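Routing the gripper cable on a two-arm clothes hanging robot

In this tutorial I explain how to fix the cable of the gripper so it does not pull on the wrist. The build is at home, two arms, and the job is to take clothes from a folding table and put them on a rack. I use the Trelus bracket with the Jinbridge cable, but the steps are the same for other parts of similar size.

You need: one cable for each arm, soft cable ties, a small hex key, masking tape and a marker pen. Please read all the steps before you cut anything. 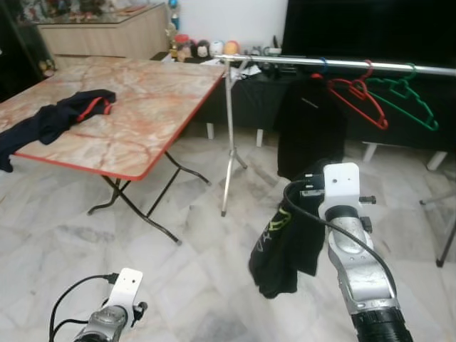
Written by the Trellel workshop pages, June
Filed under: Home builds, Wiring

Step 1. Switch off the power and move both arms by hand to the lowest position. Then move them to the highest position you will use, at the height of the rail. Do this slowly. The distance between the bracket and the last joint changes more than one expects.

Step 2. Lay the cable along the outer side of the arm, never on the inner side. A garment hangs on the inner side and in front, and a sleeve will find every gap. The black cable on my right arm goes up the outer side and makes one loop before it enters the connector block on top of the mount.

Step 3. Make the loop. With my parts it needs 23 cm of free cable. If the loop is too short, the wrist stops before the end of its turn and the controller reports error 2591 (on the Manalo board, other boards have other codes). If it is too long, it falls in front of the camera.

Step 4. Hold the loop with masking tape first. Turn the wrist fully to both sides, three times, and mark on the cable the place where it begins to bend. Put the first tie 3 cm below this mark. Do not tighten the ties completely — the cable must be able to slide a little.

Step 5. Repeat for the left arm. The loop must be a mirror of the first one, on the outer side again.
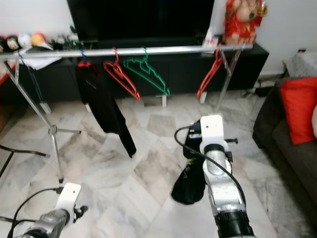
Step 6 is the test with real clothes, and it should be done with the rack in its final place. Begin with one light shirt and a slow speed. Leave free space on the rail, so the arm can come between the hangers without touching them. On my rail the garment on the left is followed by an empty red hanger and then an empty green one, and the gap you leave must be enough for the bracket and its cable. The cable should stay on the side away from the cloth during the whole movement. I did 17 runs before I was satisfied, and after the first few I had to move one tie.

Step 7. When the test is good, tighten the ties with the fingers only and cut the ends flat. A sharp end will catch on knitted things.

Some problems I had:

The connector comes loose. Check that the first tie carries the weight of the cable, and the connector carries nothing.

The loop turns over to the inner side. The cable was twisted when you fixed it. Open the ties, let it hang free for some minutes and fix it again.

The stand of the rack moves when the arm touches it. On smooth tiles this happens easily. I put thin rubber pads under the feet, and the next part of this tutorial explains how to measure the rail position again after that.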